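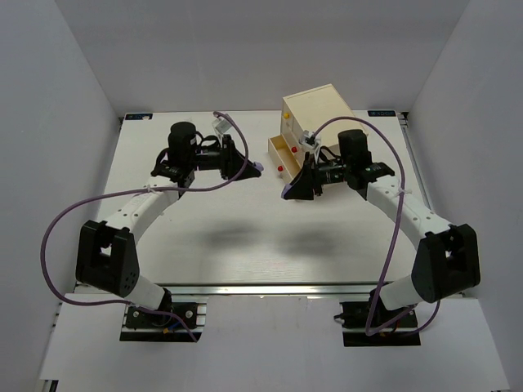

Two arms and a small drawer cabinet on the white tabletop.

Forum > Account Security > Password managers and 2FA

osadside_ops
Posted 9:14 AM
We are moving 173 accounts off SMS codes before the end of May. Current plan is TOTP for everyone and hardware keys for admins. The identity provider is Polalska, self-hosted. Has anyone run both methods on the same tenant? The docs say the policy is per group, but the fallback setting looks global.

kestrel_null
Posted 9:41 AM
Fallback is global. If SMS stays enabled for one group, any user with a phone number on file can still request a code from the login page. Clear the phone attribute first, then switch the policy.

mtbolt
Posted 10:02 AM
I would skip TOTP entirely. A proxy phishing page relays the six digits as easily as it relays a password. Two keys per user, 200 users at our Moltcombe office, done in 18 days.

osadside_ops
Posted 10:20 AM
No budget for two keys each. Half the staff log in from shared terminals with the USB ports blocked.

kestrel_null
Posted 10:33 AM
Disagree with mtbolt on "skip". TOTP still stops password reuse and SIM swaps, and those were most of our incidents. Keys are better — that doesn't make TOTP worthless.

mtbolt
Posted 10:47 AM
Depends on your threat model. Ours included a relay kit that took session cookies from TOTP users. Shorten the session lifetime at minimum.

giannakopoulos_it
Posted 1:05 PM
Check recovery codes too. Ours were exported to a plain CSV on a file share during migration, all 1863 of them. Had to revoke the lot.

osadside_ops
Posted 1:22 PM
Found the same export job here, enabled by default. Disabled it. Clearing phone attributes tonight, policy change after that.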